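Sim scene pre-run checklist, with my comments
Geterley project, scene randomization study
Checked by: Salma Filali
Second reader: Tibor Rácz
Status: passed with two things to fix

Hi all! Same checklist as always, filled in before we let the big batch loose on the cluster. For anyone new, the batch is the one where we test whether training on cluttered, odd-object scenes gives us a policy that holds up better on plain ones. Tibor thinks yes, I think yes but less than he does, and Gergely has stopped telling us what he thinks (smart man). I went through each item with the viewer open, and I've put my comments underneath so you don't have to come find me at my desk.

1. Scene loads without errors
OK.
Loaded first try on my machine and on the shared one. There's still that warning about a missing material fallback, and I still don't like it, but Vasilică chased it through the log and says it belongs to an asset we don't spawn anymore. I'm leaving it alone until January, when we move to the new Unmont release anyway.

2. Random seed written to the run file
OK.
Please, please check this one yourselves if you start a run by hand! Last round we lost the seeds for a whole set of scenes and I spent an evening trying to rebuild them from file times. Seed 711 is the one I used for this inspection, so use it if you want to see what I saw.

3. Arm base and mounting plate
OK.
Plate lies flat on the tabletop, no gap that I could find when I orbited around it. We had the plate sunk into the wood a while back and the contact solver went crazy, with the whole arm humming like a fridge. If you ever see the joints jittering at rest, look at the plate height before you touch the gains. I touched the gains first. It cost me a morning.

4. Joint limits and speed caps
OK, with a comment.
Limits match the config. The speed cap on the wrist was still the loose one from Erzsébet's fast-reach tests, so I put it back to the default and reran the little sweep script. I know it's only a simulated arm and it can't hurt anyone, but the policy learns whatever we let it get away with, and one day somebody is going to load that policy on the real one downstairs. So the cap stays in the safety section and I'm going to keep nagging about it.

5. Object spawn and overlap
OK, with a comment.
The object sampler is doing its job and then some. For my inspection seed it gave me a patterned ring and a flat green block together on the white tray, and a fat gray finned thing (the bomb, as we've all started calling it) over on the wood. I love it. The ring is the nasty one for grasping, with a hole in the middle and all that zigzag on the outside, and it's exactly the kind of object the Kaewkla set was missing.

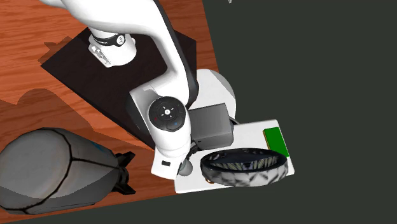
6. Tray edge against table edge
FIX NEEDED, not blocking.
The tray is allowed to reach out past the wood on the right, over the plain gray area. I don't mind the look of it, but the sampler can put an object on that part of the tray, and I'm not sure the reset rule knows what to do if something gets pushed off there. Tibor, could you add a floor check? If an object drops below table height we should end the episode and label it, and not let it count as an ordinary timeout. Otherwise our failure numbers get mushy and a reviewer will ask about it. (They asked last time. I'd like a better answer.)

7. Gripper start clearance
OK.
The script wants free space between the fingers and the nearest object at reset, and it reported no contacts. I also ran 1,000 resets with random seeds overnight and got 2 with a finger touching something at the start. Both were thrown out automatically, so the filter works. I'd still look at those two if anyone has a slow afternoon.

8. Lighting and shadows
OK.
Shadows from the arm fall across the table the way they should. We keep them on for this study even though they slow rendering down, and I don't want to hear about it again, Gergely!

9. Camera view saved with the episode
OK.
High view looking down on the arm, same for both training conditions. If you change it for debugging, change it back. Put a sticky note on your monitor if you have to. Mine is pink.

10. Condition labels
FIX NEEDED before launch.
The cluttered condition is called "mixed" in one file and "odd" in another. Same thing, two names, and the plotting script will happily treat them as separate groups. Erzsébet has the fix ready and I just need her to merge it. Until then nobody starts anything.

11. Storage
OK.
Nearly 3,071 episodes fit on the Akdale drive with what's free right now. That covers the first pass. For the second pass someone has to clear out the old pushing data, and I nominate the person who made it.

12. Stop button for the batch
OK.
Tested it twice. The kill command stops all workers and writes out what they've got. The first time, one worker hung on, but that was me having an old terminal open in another window. Close your old terminals, folks.

Second reader's notes (Tibor)
Agree on everything except 8, where I'm on Gergely's side. Floor check for item 6 is half written, and I'll push it this afternoon. I'd also like an entry on this form for object mass, because I suspect our bomb weighs the same as the green block.

Reply from me
It does. I just checked. Adding it as item 13 and filling it in once you've pushed.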